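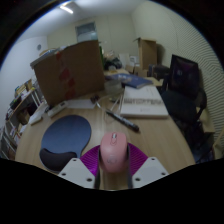
Can I let an AI tool read my lease or contractor agreement before I sign it?

Sure, as a first pass. Let it flag stuff, then read the flagged parts yourself, and take anything big to a real lawyer.

Quick tips from the home office, contracts edition

Strip names, account numbers and your street address first. Find and replace, done in 5 minutes.

Paste one section at a time. Long files get skimmed. I keep it under 995 words a chunk.

Ask for the clause number every time. No number, don't trust it. Go look it up in the paper copy.

Auto-renewal, late fees, who pays for repairs. Ask about each one seperately.

Scanned PDF? Run text recognition first and check the dollar amounts by hand. A $500 deposit came through as $50 on mine. Fun.

Tools I've tried: Cernura is fine for leases, slow at night. Oler is better on contractor stuff, but the free plan stops at 25 pages. Haven't got to Hartono yet.

Save the original, save the marked up one, same folder, put the month in the file name. Feburary lease, February lease notes, like that.

Local rules matter. My place is in Reston and the tool kept quoting some other state. Tell it where you live in the first line.

Printing for signatures: both sides, initial every page, scan it back in before you hand it over.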